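Hladun H2 Wrist Camera and Jaw Kit
Sold by Grembridge. Fits small bench arms with servo grippers.

In stock. Usually leaves the warehouse in 2 working days.

What it is

A small wrist camera, a bracket to hang it on, and two sets of jaws to go under it. You get the H2 camera, one short bracket, one tall bracket, the black hard jaws, the soft-faced jaws, a cable, clips for the cable, and a bag of screws that holds slightly more screws than you need. Keep the spares. They migrate.

The H2 is for people who already own an arm, already own a camera looking down at the whole bench, and have discovered that the bench camera is superb at showing the back of a gripper. A wrist view gives you the last inch. It also gives you every flaw in your tabletop, in a level of detail you may not have asked for.

How we compared it

Rocío Valderrama ran the H2 against our older Drukorau wrist camera on a two-arm bench in the Hidaven workshop, over most of August. Same arms, same controller, same daylight coming in over the same wall. She did 60 pickups with each camera and each set of jaws, using things that grippers dislike: flat things, floppy things, shiny things, and things that are see-through enough to make a depth estimate go and lie down.

The Drukorau is sharper at arm's length. We sell that one too, and if your arms mostly look at objects from a distance, please buy it and save yourself some money. Close up, the H2 was easier to work with. It keeps more of the table in view beside the object, so you can see where an edge ends before you try to get a jaw under it.

On jaws, the soft-faced set won on anything thin and slippery. The hard set won on small square parts and on not collecting lint. Laurențiu Sima, who designed the soft set, would like it noted that lint comes off with tape.
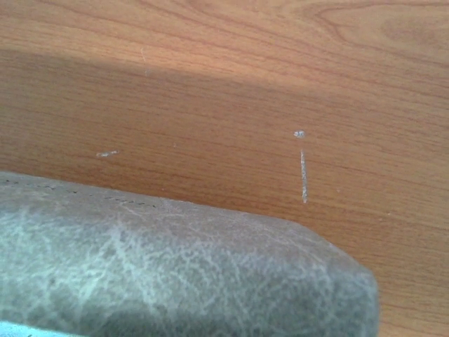
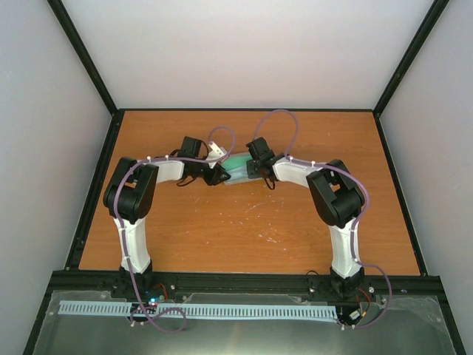
The same wood-grain tabletop from the wrist and from the fixed bench camera.

Do I still need a fixed camera if I fit one of these to each wrist?
Keep the fixed one. Wrist cameras lose sight of the other arm as soon as the work gets interesting, and you'll want a steady view of both when you are trying to find out which gripper let go first. Two wrist views plus one bench view is what we use for every comparison on this page.

Fitting

Take the power off the arm first. Bolt the bracket to the gripper body, then slide the camera in from the open side until it clicks. The short bracket suits the hard jaws. With the soft jaws, use the tall one or you'll get a fine close-up of rubber and very little else.

Run the cable along the arm and clip it at each link, leaving a loose loop at the wrist. Make the loop bigger than looks tidy. Move every joint by hand to the end of its travel before you switch on. A tight cable will behave perfectly until the arm reaches for the far corner, at which point it becomes a brake.

If you are fitting a pair, label both ends of both cables. Mixing up left and right gives you a controller that is confident and wrong, and an afternoon you won't get back.

Specifications

Camera: color, fixed focus, rolling shutter
Best working distance: 8 inches or less
Frame rate: up to 60 per second
Connection: USB, cable included
Brackets: short and tall, black
Jaws: one hard pair, one soft-faced pair
Soft faces: replaceable, sold in packs of 8
Recommended check on soft faces: every 500 grips, or when they start to look sorry for themselves

What it doesn't do

There is no light on it. We tried a version with a ring light and got a lovely picture of the ring light in every glossy object on the bench. Use a lamp off to one side.

It won't measure force. If you need to know how hard you are squeezing, you want a different product and probably a different budget.

It isn't sealed. Splashes, glue and sawdust are all bad for it, and the warranty has a paragraph on glue that we wrote from experience.

Returns

Send back anything that hasn't been bolted on, and we'll refund it. If it has been bolted on and simply doesn't suit your arm, write to us with the arm's model and a photo of the wrist. Laurențiu can often suggest another bracket, and he answers faster if you don't mention lint.

Also from Grembridge

Drukorau wrist camera, standard bracket
Soft faces for H2 jaws, pack of 8
Cable clips, white, small
Tall bracket, spare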